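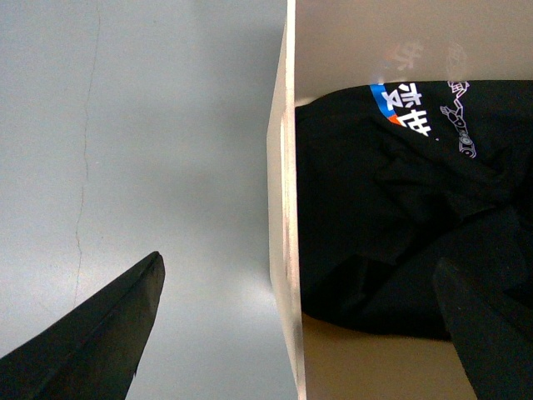 3 Aufstellung und elektrischer Anschluss

Dieses Kapitel gilt für den Wäschetrockner Kevar in freistehender Aufstellung. Für die Aufstellung auf einer Waschmaschine ist der Verbindungsrahmen Ivholm erforderlich, dem eine eigene Montageanleitung beiliegt.

3.1 Anforderungen an den Aufstellort

Der Raum muss frostfrei, trocken und belüftbar sein. Die Standfläche muss eben und tragfähig sein. Teppichböden und lose verlegte Beläge sind als Standfläche nicht zulässig. Der Wandabstand hinter dem Gerät beträgt mindestens 170 mm, gemessen ab der Rückwand ohne Anschlussstutzen.

VORSICHT
Das Gerät darf nicht hinter einer abschließbaren Tür, einer Schiebetür oder einer Tür aufgestellt werden, deren Scharnier dem der Gerätetür gegenüberliegt.

3.2 Transport und Auspacken

1. Gerät aufrecht an den Aufstellort bringen. Nicht an der Tür oder an der Bedienblende anheben.
2. Kartonage und Bodenpolster entfernen.
3. Folie von der Bedienblende abziehen.
4. Gehäuse und Netzkabel auf Transportschäden prüfen. Ein beschädigtes Gerät nicht anschließen.
5. Nach liegendem Transport 14 Stunden bis zur ersten Inbetriebnahme warten.

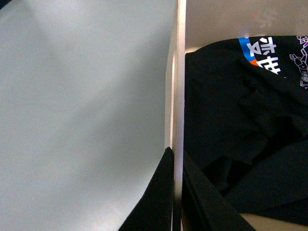 3.3 Ausrichten

1. Wasserwaage auf die Deckplatte legen, zuerst quer, dann längs.
2. Kontermuttern der Stellfüße mit dem beiliegenden Schlüssel lösen.
3. Stellfüße drehen, bis das Gerät waagerecht steht und bei diagonalem Druck auf die Ecken nicht kippelt.
4. Kontermuttern gegen das Gehäuse festziehen.

Hinweis: Die Stellfüße dürfen nicht entfernt werden. Ein Ausgleich mit Holz- oder Pappstücken ist nicht zulässig.

3.4 Elektrischer Anschluss

Das Gerät wird an eine vorschriftsmäßig installierte Schutzkontaktsteckdose angeschlossen. Die Angaben auf dem Typenschild müssen mit der Netzspannung übereinstimmen. Mehrfachsteckdosen, Verlängerungskabel und Zeitschaltuhren dürfen nicht verwendet werden. Der Netzstecker muss nach der Aufstellung zugänglich bleiben.
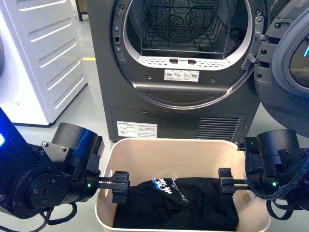
3.5 Trockenkorb Lui einsetzen (Zubehör)

Der Trockenkorb Lui ist für Textilien und Schuhe bestimmt, die nicht in der bewegten Trommel getrocknet werden dürfen. Er wird nur mit dem Programm »Korb« verwendet.

1. Trommel vollständig entleeren.
2. Flusensieb entnehmen, reinigen und wieder einsetzen.
3. Korb mit den hinteren Stützen voran einführen.
4. Vordere Stützen in die Aufnahmen am Türrahmen setzen.
5. Trommel von Hand drehen. Sie darf den Korb nicht berühren.

VORSICHT
Gummierte Textilien, Schaumstoff und mit Lösungsmitteln behandelte Teile nicht auf dem Korb trocknen.
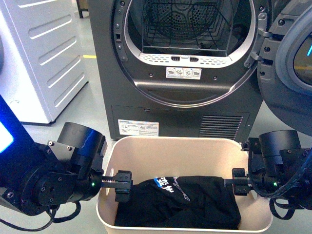 3.6 Erste Inbetriebnahme

1. Trommel mit einem feuchten Tuch auswischen.
2. Ein feuchtes Baumwolltuch einlegen und die Tür schließen.
3. Kurzprogramm wählen und starten.
4. Nach Programmende den Kondensatbehälter leeren.

Erscheint die Meldung E 237, ist der Kondensatbehälter nicht bis zum Anschlag eingeschoben. Wird die Meldung danach weiter angezeigt, Netzstecker ziehen und den Kundendienst Cendlow verständigen. Typ und Seriennummer bereithalten.

Technische Redaktion: Vittoria Vitale
Stand: Oktober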